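Ticket: Astura grasp policy, success rate drops after finger swap
Component: Vimus eval pipeline
Status: Resolved
Opened: May

Reported
Baseline policy scored 80 percent on the pick set with the old fingers. Same checkpoint, same objects, forked yellow finger on one side: 442 trials logged, success far below baseline. Most misses close short of the object. No faults from the arm.

Log
09:10 Reran the checkpoint on recorded wrist frames from the baseline set. Predictions match the old run, so the weights are fine.
09:45 Checked the wrist camera calibration. Reprojection error is within limits. Left it alone.
10:30 Compared the tool center point in the Cernow config with the CAD file. Config still has the old finger length. Corrected it and restarted the controller.
11:20 Short rerun. Misses are smaller but still there. Close command is sent too early.
13:05 Found the cause. The close trigger uses a fingertip mask on the wrist view, and the mask was drawn for the old finger. The slot between the prongs was being read as finger.
14:15 Redrew the mask with the slot left out. Cleared the Achterberg cache, which was still serving the old one.
16:40 Full pick set again: 75 percent. Accepted for the comparison table, with a note that the fingers differ.

Follow-up
The 442 trials are tagged invalid and stay out of the results. Mask version is now saved with each run. Closed after 2 clean passes.

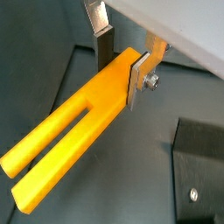
Does the policy need to be retrained after a finger change?
Try the tool center point and the mask first. Retrain only if the success rate is still low with both corrected.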